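Bottles, tape and a green table: Tuesday at Rillum

I have been promising a gallery from the packing room for ages, mostly because people who read my stockroom posts keep asking what it looks like when we do the liquids. So this is the liquids. Tuesday afternoon, after the tea break, with the radio on far too loud (Fotis's choice, and I've told him what I think of it).

For anyone new, Rillum is where I spend two afternoons a week, helping to make up the household boxes that go out to the island shops. Most of a box is easy. Pasta is easy, sponges are easy, kitchen roll practically packs itself! Bottles of detergent are a pain. They're heavy, they have that odd waist where your hand goes, and if a cap works loose on the ferry then everything underneath ends up slippery and smelling very clean indeed. We had a box come back from Gestska last August that I could smell from the car park.

So we fuss over caps. Eleni Stoyanova started it, with a bit of clear plastic over the top of each one, and now I can't look at a bare cap without feeling nervous. The other thing we fuss over is the table. I used to sort on a bare worktop and everything skated about, whereas the green top shows up every drip and every stray bit of tape, and orange on green is about as easy on tired eyes as you could ask for at the end of a shift.

Then there's the yellow tape. I do love the yellow tape. You can cover an old piece of cardboard with it, strip over strip, and you've got a board you can wipe down when something sticky lands on it. My strips never go on flat. I get wrinkles, I get seams, I start again, I get different wrinkles. Antigoni Kokkinos can lay the stuff like wallpaper and won't show me how.

 Click to make them bigger if your screen's small. 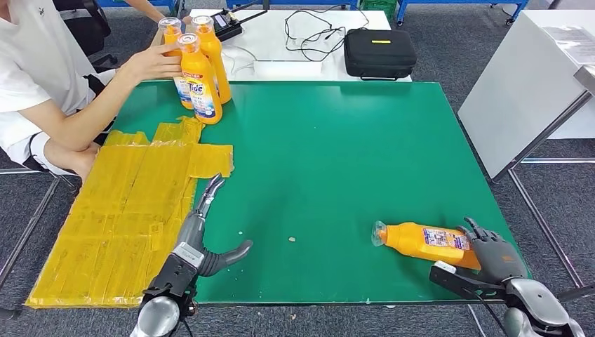

Orange bottles at the back corner of the table, one of them in hand, and the taped cardboard in all its yellow glory.
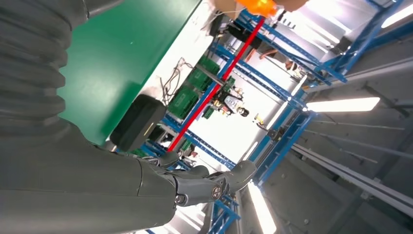

Over towards the blue racking, with the green crates on the shelf. I'm very fond of those crates.
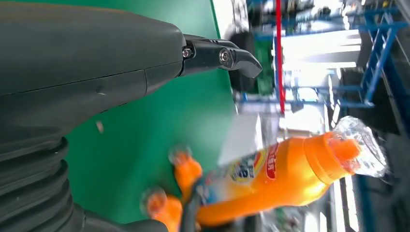 One bottle on its side, with its label on show and clear wrap bunched up round the cap.

Zoi Antoniadis wrote to me after I'd put these up to say that she wraps hers the other way about, cap off first, a square of plastic over the neck, then the cap screwed back down on top of it. She reckons the wrap on the outside catches on everything else in the box and is half off by the time it arrives. She also says to stand the bottles upright with something soft between them and never, ever to lay one flat under tins, and she'd like it known that she has sent 30 boxes to her sister in that fashion and lost only one bottle, to a dog.

I've been turning this over all week. I can see the sense in it, only our shops like a cap that hasn't been opened, and I don't fancy explaining to Mrs Stergiou why hers has been off and on again. (Efthymia Stergiou takes 5 boxes a month and checks every single thing in them. I'm a little bit scared of her.) What I might do is keep the plastic on the outside but put a turn of tape round it, low down, so there's no loose skirt to snag. Yellow, obviously.

Zoi's right about the tins, though. Tins go in first from now on, bottles stand at the side, and the light things fill up the top. I've written it on the lid of the Turnar box we keep by the door and I'll write it on the wall if I have to.

Some bits people asked about last time, while I remember. The packing tape comes from Mitsotakis-Vlachou and we buy the wide rolls, which tear better than the narrow ones and don't split halfway along. I don't know where the crates came from, they were there before me. And yes, we do sell to the public if you come to the side door, but ring first, as we're often all at the back with that radio going and won't hear you knock.

We've done almost 3000 boxes since we moved into this room, according to Fotis Vasilakis, who keeps a tally on the back of a calendar and gets cross if you talk to him while he's adding up. I'd have guessed far fewer. My back would have guessed more.

Next gallery will be the dry goods, if I can get the lentils to sit still. Send me your cap methods in the meantime, I'm collecting them.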